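Section 6: Wiping Down a Monitor with the Zundus Hand Grippers

I wrote this section after building my second pair of grippers, so it assumes you've finished sections 1 through 5: both housings are printed, the jaws open and close freely, and the marker stickers are on. If a sticker has a bubble in it, go back and redo it now. I skipped that once and lost 80 recordings to a left hand that kept jumping across the room.

Wiping a screen is my favorite first job for a new pair. It's slow, it's easy to repeat, and it shows you right away if your grip is too weak or your wrist mount is crooked. You'll need both grippers, the head camera, the chest strap from section 4, a soft cloth and a big flat screen that you can walk up to.

Before you start

1. Switch the monitor off and let it cool. A dark screen also makes streaks much easier to spot.

2. Push any loose cables back from where your feet will go. I like a clear patch of floor big enough to take one full step to each side.

3. Put on the chest strap, then the head camera, then pick up the grippers. Do it in that order! Tightening a strap with a gripper in each hand is a miserable way to spend five minutes.

4. Load the cloth into the right jaw. Bunch up the middle, feed it in, and close the trigger until the cloth stops sliding when you tug on it. Leave a good fold sticking out past the jaw tips so that plastic never meets the screen.

5. Raise both hands to the height of the screen and check that the marker faces are turned toward your head camera. If you can't see a code, the camera probably can't either.

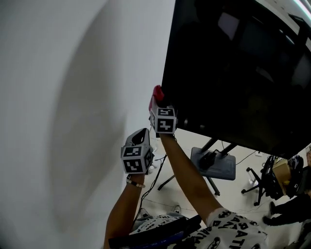
Luvbridge, March

I've changed the order of the strokes since the first version of this guide. The old one started in the middle of the screen, and I kept running out of reach on the way to the corners. Starting at an edge works a lot better for me.

The wiping pass

6. Touch the cloth to a lower corner and hold it there for 2 seconds. The Dultden logger uses that pause as its start mark.

7. Wipe along the edge of the panel first, then work across the face in long, overlapping strokes. Keep the free gripper up and out of the way, with its jaw open.

8. When you get to the side edge, turn your wrist so the cloth folds over it. Go slow here — this is where the cloth likes to bunch up and slip. 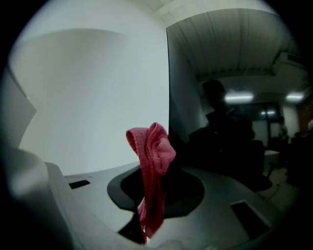

Cloth in the jaw, up against a vertical edge.

9. Back away from the screen, hold still for another 2 seconds, and stop the recording.

CAUTION: Don't lean on the panel. The jaws multiply your squeeze, and it's easy to forget how hard you're pushing when your fingers aren't on the cloth. Watch the stand, too. If the monitor starts to rock, let up.

CAUTION: Never spray cleaner with the grippers on. The trigger boards aren't sealed, and I have a dead one in a drawer to prove it.

Note: The stock Zundus jaw pads are a little slick for microfiber. I glued on strips cut from a Le Roux rubber mat, and they've held up fine. Rough them up with 400 grit sandpaper before you glue, or they'll peel.

Note: If the log shows fewer than 2,006 frames for a full pass, you either rushed it or the camera dropped some. Check the drop counter first, then do the pass again at an easier pace.

Next up is section 7, swapping the jaw tips.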